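Trulby open day: what the software people had to show

Notes from a visit, 13 Nov 2022

Trulby opens its robotics building to outsiders twice a year. I went in September a few years back and came home with a tote bag. This time I went for the software. The flyer promised "perception you can trust and planning you can read," and I have sat through enough slide decks to want to see both of those at a table with the log window open.

The building is at the far end of the business park, past the tire shop. Parking was free and the sign-in line was long. Visitors were split into groups and walked around on a fixed route, so if you wanted a second look at a station you had to drop out of your group and join the next one. I did that for the planner.

The talk

The opening talk ran 40 minutes, most of it on a stack they call Hanier. Take away the logo slides and Hanier is a task planner sitting on top of a motion planner, with a scene model in between that both are supposed to agree on. You write what you want done, the task layer breaks it into steps, and each step is checked against the scene model before the motion layer gets it.

The speaker showed a success chart. It had one tall bar and one short bar and no mention of how many different objects were behind either of them. Someone in the second row asked. The reply was that the run covered 1555 attempts on "household items." Asked how many items, the speaker said the set was still growing. I wrote that down as no answer.

I will give them credit for the failure slide, though. It listed the causes by name, and the biggest group was steps where the arm did what the planner asked and the planner had asked for the wrong thing. Most companies would file those under "grasp error" and move on.

The perception room

Sekix is the vision side. The demo was a screen with a live view and colored outlines drawn over whatever the system thought was an object. Outlines look great from six feet away. Up close I wanted to know what happens with shiny metal, and the staffer on duty was happy to load saved depth data from a steel bowl. The inside of the bowl was mostly holes. Their fix is to fit a known shape to the rim and fill in the rest, so a good part of what the planner receives for a bowl is a guess with a tidy outline on it.

That may be a fair guess. Bowls are pretty regular. But the outline on the screen was the same solid green for measured points and for filled ones, and when I asked whether the planner could tell them apart I was told that a confidence value exists in the message but Hanier does not read it yet. "Yet" got a lot of use that afternoon.

Replay and logging

The tool I liked best had no booth of its own. Lūse is a replay viewer, and it was running on a side monitor while people walked past to get to the coffee. It lines up camera views, joint positions, gripper commands and planner messages on one timeline. You drag a slider and everything moves together. You can stop on any step and read which rule fired.

I asked to see a bad run and was given one without any fuss. The planner had stalled for 2 seconds between steps, and the viewer showed a stale transform being rejected over and over until a fresh one came in. That kind of thing can eat a week if all you have is a text log. My complaints are small. Search only works on exact names, and exporting a clip drops the planner messages, so the part you would want to send to a coworker is the part that goes missing.

The table station

The manipulation station is where all three pieces are meant to meet. One arm, one steel pot, a bright red end to the work and plain gray-blue panels behind it. Put a pot like that in front of Sekix and you have the bowl problem again with taller walls, plus a thin wire handle on each side. Thin handles are where I would expect a fitted shape to go wrong: a cylinder model knows nothing about a loop of wire sticking out near the path of the gripper.
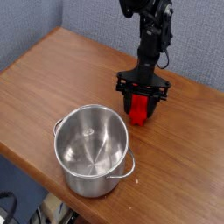

The gripper is low over the wood, with the pot empty.

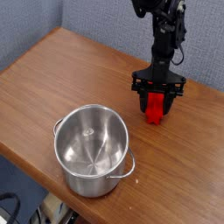
Questions I asked at the table

Does the collision model include the handles? As a padded box around the whole pot, I was told. Safe enough, but a padded box also closes off approaches that are perfectly open, and a planner that takes the long way around will look clumsy for reasons that have little to do with the arm.

What decides that a step is done? A timer and a gripper width check. I had hoped for a second look from the camera. Width tells you the fingers stopped at some distance from each other, and with anything soft that could mean several things.

How much of the setup is tuned to this one table? The config file for the station was open on a laptop, and it came to 169 lines. A good share of those were fixed heights and offsets. The staffer called them defaults. I would call them measurements of this particular table, and I would want to see the same task on another one before I believed the word "general" on the flyer.

Would I go again

Yes, mainly for Lūse, which I would install tomorrow if they let people outside the building have it. No release date was given. Hanier reads well on paper, and its step list really is easy to follow, but it trusts its scene model more than the scene model deserves. I left my address on the sheet for the Sekix update notes and asked for the item list behind the chart. The coffee was fine. Bring a jacket, the perception room is kept cold.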